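Reading the Løken soundings

I have been working through the sounding notebooks from the Løken survey, two volumes of them, borrowed as scans from a small archive that would prefer I not pass them around. They cover one season on a stretch of northern coast with a lot of fjord and very little else. My interest is narrow. I want to know how the depths on the printed chart were reduced from the depths in the notebooks, and whether the person doing the reducing followed the rules set out on the first page.

Mostly, yes. The printed chart carries 588 soundings for the outer fjord. The notebooks have more than that, as they should, because a surveyor always takes more than the engraver can fit. What gets dropped is the part worth looking at. On a flat bottom it makes no difference. Near a shoal it makes a great deal of difference, and the rule on page one says the shallowest cast in any cluster must be kept.

The lead line was marked in fathoms to 100, with a wire used past that. The wire casts are in a different hand. Uzma Mughal, who has read far more of these than I have, thinks the second hand belongs to an officer and the first to whoever was free. The figures in the first hand are neater. The sevens are crossed in one and plain in the other, so they can be told apart even on a poor scan.

Tide corrections are where it gets slow. The party set up a pole at the landing place they called Hodetti and read it through the working day, starting at six in the morning. The correction applied to each cast is written in the right margin in pencil. For most of volume one the pencil agrees with the pole readings once you interpolate between them. In volume two there is a run of pages where the correction stays the same from breakfast to late afternoon, in a fjord with a good-sized tide. I take this to mean the pole was down, or that the reader was in the boat. The log says only "wind."

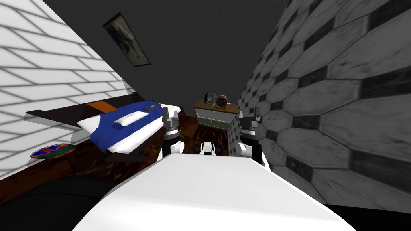 Positions were fixed by sextant angles between three marks on shore, and the quality of the fix depends on how those marks are spread. Wide angles give lines that cross cleanly. Narrow ones give lines that cross at a slant, and a small error in the angle becomes a long error on the paper. The inner arm of the fjord is the bad case. It is a slot, with steep rock on both sides, and from a boat near the mouth the only usable marks are bunched at the head. Anyone who has looked down a gap between a white brick wall and a tiled one knows the effect: the hexagons nearby are large and easy to tell apart, and the ones toward the cabinet at the far end shrink together. The same spacing on the ground takes up less and less angle. The surveyors knew this and built a cairn halfway along the north side, listed as Plalow, but it only appears in the notebook after the first week of work in the arm.

So the casts from that first week are suspect in position, though probably fine in depth. I replotted them. Most moved by a trivial amount. One group of five moved 200 yards up the arm, which puts a shoal on the other side of the anchorage from where the chart shows it.

I sent the plot to Consuelo Salcedo in February. She pointed out that I had used the printed position for the southern mark instead of the observed one, and that the printed chart has it slightly wrong. With the observed position the group still moves, but less, and the shoal ends up in the middle of the anchorage. I am less sure of this than I was of the first answer. The later chart by Kulik leaves the shoal off altogether, with no note.

I still need the angle book for the main triangulation. The archive has it listed under a shelf mark that leads to a box of weather returns. Bushra Jatoi is going to look in the neighboring boxes when she is next there. Until then I am typing up the pencil corrections for volume two, one page an evening, with the scan turned up as bright as it will go.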